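3.2 Body condition of semi-feral ponies after the winter

The second part of the study concerns the ponies which live on the common land at Zastwood. The herd is not wild in the strict sense. Every animal has an owner, but most of them are handled only at the yearly round-up, and in the remaining months they receive neither feed nor shelter. This arrangement is old, and the graziers we met consider it normal. Complaints from the public, on the other hand, have become more frequent, and they nearly always come at the end of winter, when the coat is long and dull and the animals look poor from the road.

We wanted to know if these complaints agree with the condition of the animals when it is judged from near. For this purpose two observers scored each pony on a five-point scale, in which 1 means very thin and 5 means very fat. Scoring was made by eye at the neck, the back and the ribs, and again by hand where the pony allowed it. The observers did not speak with each other during the scoring. When their marks differed by more than one point, the pony was scored again on the same day by both.

The Zastwood common has 700 hectares of open grazing, divided by the road into two unequal pieces. The larger piece has heather and coarse grass, and the smaller one, which the graziers call Ondside, lies lower and has better soil but floods easily. The ponies move between the two freely, except when the gate at the bridge is closed. It was closed for the whole of February in the year of our visits, because of repairs to the bridge, and so the mares which were on the heather side at that moment had to stay there. We did not plan this, but it gave us a comparison which otherwise would be difficult to obtain.

The mares on the heather side had lower scores than those at Ondside, and the difference was larger in mares with a foal of the previous year still at foot. Young geldings showed almost no difference between the sides. Up to 12 of the mares would, in our opinion, have needed extra hay if the cold weather had continued, and 4 were reported to their owners directly. All four owners answered, and three of them brought the animal home. The fourth preferred to leave the mare with her group — she was old, and he feared that the transport would do her more harm than the hunger. Our team did not agree among themselves on this decision, and we report it here without judging it.

A comparison with the public complaints was less simple than we expected. The complaint register at Kurkedov, where the district office keeps its records, contains 3,269 entries for animals of all kinds, and a horse or pony is often noted only as "large animal". After reading the free text we could connect a small part of the entries with the Zastwood herd. Most of these described ponies close to the road, and ponies close to the road were, in our scoring, usually in acceptable condition. The thin mares stood far from it, behind the rise, where a passing driver has no view of them.
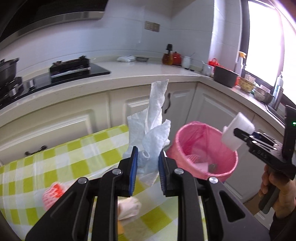
Figure 3.

It follows that the number of complaints is a weak guide to where help is needed. A low number may mean that the animals are well, but it may equally mean that they are out of sight. The same difficulty was described to us by the staff of the Beaulieu rescue yard, which takes in horses after confiscation. In their experience the worst cases come from closed stables and back fields, and are found late, often when someone visits the property for a different purpose.

Two limits of this part should be mentioned. First, scoring by eye is unsure in a winter coat, and we could touch fewer than half of the animals. Our scores for the remaining ones are probably somewhat too high, as long hair hides the ribs. Second, the mares were not divided between the two sides by chance. An older mare may choose the heather because she was born there, or because stronger mares push her away from the lower ground — in both cases her condition would be poorer already before the gate was closed.

For these reasons we do not propose a fixed score below which an owner must act. We propose a visit on foot to both sides of the common before the end of winter, with a written note for each mare that has a foal at foot. The cost of such a visit is treated in section 3.3, together with the question of who should pay it.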